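Pultwood Upholstery Workshop, Islow
Shop floor safety check, with my comments
Date of check: 14 Aug 2018

Same sheet as last time, with my notes typed in under each item. OK means OK, FIX means before the next evening class, and WATCH means I'm not happy but I can live with it until November.

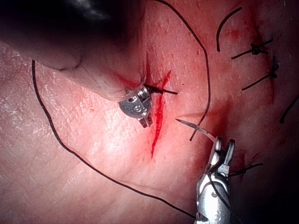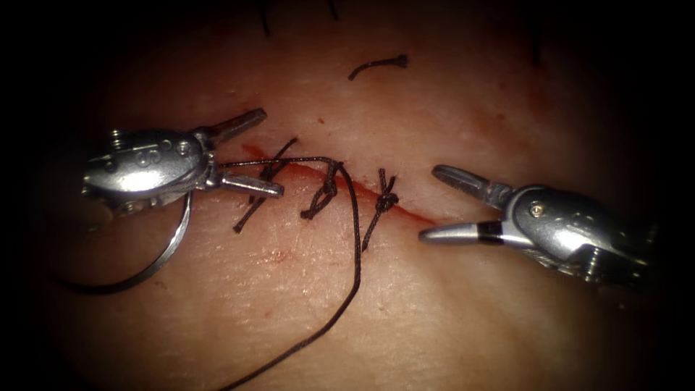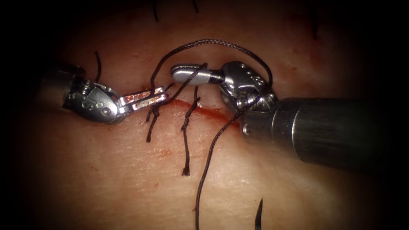
Blades first, as always, and I'll admit I'm fussy about them. We go through a lot of webbing knives and snap-off cutters in that room, plus the big foam saw, and most of the near misses in the accident book happen when someone is trimming toward their own thumb. So please, cut away from yourself, and put the cap back on between cuts even if you're only reaching for the chalk!

1. Knives and cutters
Caps on, blades tight in handles: OK.
Used blades in the steel tin: FIX. Found loose ones in the offcut bin again. The tin is on the windowsill beside the button press and the slot is plenty big enough.
Rotary cutters locked when put down: WATCH. Most were, a couple weren't, and I moved them myself.

2. Shears
Pivot screws snug: OK, apart from the left-handed pair, which wobble badly. Tagged and hung on the repair hook.
Points covered in drawers: FIX. I put my hand in the second drawer without looking and regretted it (no harm done, just a good fright).

3. Foam saw
Guard moves freely: OK now. It was sticking with glue dust, so I brushed it out and it slides nicely.
Cord: OK, no nicks, plug is sound.
Sign on the wall: WATCH. It's faded so much the colour's nearly gone, and the bottom corner has curled over the part about eye protection.

4. Sewing machines
Finger guards fitted: FIX on the Marchetti by the door. Somebody has taken it off to get at the needle clamp and left it in the bobbin tray. I do understand, it's a fiddly thing, but it goes back on before the power does.
Belt covers: OK on all of them.
Foot pedals: WATCH. The one at station 37 is slow to come back up. Station 36 was the same last year and a bit of cleaning sorted it, so try that before anybody orders a new one.

5. Staple guns and compressor
Air off at the wall when the room is empty: OK.
Hoses: FIX. There's a soft spot on the yellow one near the coupling. I've coiled it up and put it out of reach. The new hose is coming from the hardware place in Fultville, so until then it's the short one, sorry.
Tank drained: OK, and a surprising amount of rusty water came out — let's do it weekly over the summer.

6. Floor and walkways
Clear path to the back exit, at least 40 inches: FIX. There's a wing chair in it. It's a gorgeous wing chair and it can be gorgeous somewhere else.
Mats flat: OK.
Staples swept up: WATCH. Fine in the middle, awful under the cutting table.

7. First aid kit
In its place, lid closes: OK.
Plasters, gauze, tape: FIX. Down to the tiny round bandages that don't cover anything useful. I've put a box of fabric ones on the shopping list, along with saline.
Accident book and pen: OK. The pen is tied on now and I'd like it to stay that way.

8. Fire
Extinguisher gauge in the green: OK.
Spray glue in the metal cabinet: WATCH. In the cabinet, yes, but the cabinet wasn't latched.

I'll go over the FIX items again before the next class. If you get to one first, put your initials beside it on the copy taped to the fridge.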